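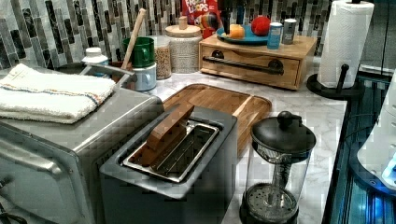
Up at five because the rain woke me. Wind from the east, which always finds the gap over the back door. Made coffee and drank it standing up, then sat with the seed order and the allotment notebook until it got light.

The bus to Dodness was on time. I had meant to go only as far as the library, but the book I wanted was out, so I stayed on to the end of the line and walked the sea path back toward Mikthorpe. It is four miles if you keep to the path and a little more if you go down by the old jetty, and I went down by the old jetty. Tide well out. The steps are worse than they were in August — two are gone now at the bottom and there is orange tape across the rail. I went round by the slipway.

Saw turnstones, a few oystercatchers, and one gray seal a long way out that may have been a buoy. I watched it for a good while and it never went under, so probably a buoy.

My left boot let in water past the second stile. I bought that pair at Pringle for $55 and have had three winters out of them, so I can't complain much. Will try the glue first. If the glue fails I'll look in the sale, but I don't want to spend more than 40.

Ate my sandwich in the shelter by the bowling green. The café was shut, with a notice about new hours that had run in the wet and couldn't be read. Home by half past two. Feet cold, otherwise fine.

Letter waiting from the water company. They want $322 for the half year, up again. I read it twice and put it with the others. I will phone in the morning when the line is quieter and ask how they got the figure, as I was away for most of the spring.

Spent the rest of the afternoon on the Zovano, which has been losing time all week. Took the back off, cleaned out the fluff and moved the lever one mark toward fast. It was right at six and right at nine. I'll check it against the radio tomorrow.

Soup for supper, and the end of the bread. Need to buy flour, stamps, boot glue, birdseed.

Rain again now. I have put a rolled towel along the back door. Bed at ten with the old library book, which is due back and which I still don't much like.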